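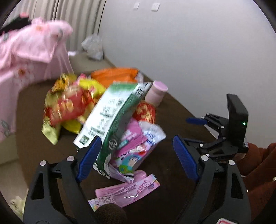

*Fig. 1. Snack pile on the brown table, Sunday, before sorting. White and green carton in the middle, candy bars to its right.*

**Sunday, 9:20 a.m. Snack sorting for the Henville shelf, second try**

Purpose of today: find an order of sorting that another person can repeat without asking me. The last time I sorted by color and it was a mistake. Red and gold came together in one box, and inside this box were soft things and hard things, and the soft things became crumbs on the way to Henville.

Material: everything from the last Onsri delivery that was still on the table. I did not choose or clean anything first. We have cartons, bags, small packets, bars, and some round packages. Many labels are in Chinese, and I read it slowly, so I decided that the sorting must work from the shape and the feel of the package, and the label is only for checking at the end.

**Boxes**

I used the Ollon boxes with the low wall. Weight limit for one box on the Henville shelf is 1213 g, box included. The number looks strange but it is what the shelf label says and I did not want to round it. The empty box is 90 g on the small scale.

**Order that I tried**

1. Standing things first. Cartons and cylinders go to the back of the box, against the wall. The pink cylinder with the lid goes in here also.
2. Flat and hard. The two pink candy bars are good for this, they lie flat and make a floor for the lighter things.
3. Round ones. I put them on the side, never under a bag.
4. Bags with air. These go on top and they are not pressed. If the box does not close, take a bag out and start the next box.
5. Small packets fill the holes.

In the first round I did step 4 before step 3, because the big orange bag was in my way and I wanted it off the table. This was not good. The bag took the whole box and I had to take it out again. So: a big bag can be moved to a chair, but it goes into the box only at its own step.

**Results**

First box: 575 g with everything, closes well. It is much under the limit, so the limit is not our problem, the volume is. I think we can stop to weigh each box and only weigh when there are many cartons in it.

Second box: closes, but the lid stands a little high on one side. I changed the position of one carton from standing to lying and then it was fine. I should write in the instruction that a carton can lie down if it is still sealed.

Third box: only bags and small packets. Very light, and the things move when I shake it. I filled the space with paper. For a long way I would not like it, for Henville it is enough.

Time from the first item to the last closed lid was 7 minutes for each box, and this includes writing the labels. The writing is the slow part. The marker does not hold on the Ollon lid and I had to write two times on the same place.

**Problems and remarks**

- Shiny foil is difficult under our ceiling lamp. I could not read the date on some of the foil bags until I turned them to the window. Next time I check dates at the window, before the packing.
- Sorting by flavor would be nice for the people who take from the shelf, but I do not trust my reading enough. Maybe a colleague who reads Chinese can make a small list of the words we see often (sweet, spicy, seaweed, peanut). Peanut is the important one.
- Fabric things should not be near the table when we sort. Small crumbs go everywhere and stay in the cloth.
- The Lirkia tape is too strong for these lids. When I opened the first box again, it took the printing off. Use the paper tape.

**To do**

- [ ] Write the five steps on one page and put it inside the cupboard door
- [ ] Ask for the word list, peanut first
- [ ] Order paper tape, the narrow one
- [ ] Try the same order with the next Onsri delivery, with another person doing it and me only watching
- [x] Labels on all three boxes

11:05 a.m. Boxes are on the lower shelf near the door, ready for Henville. The unopened roll of Lirkia tape is in the drawer, if somebody needs it for heavy cartons.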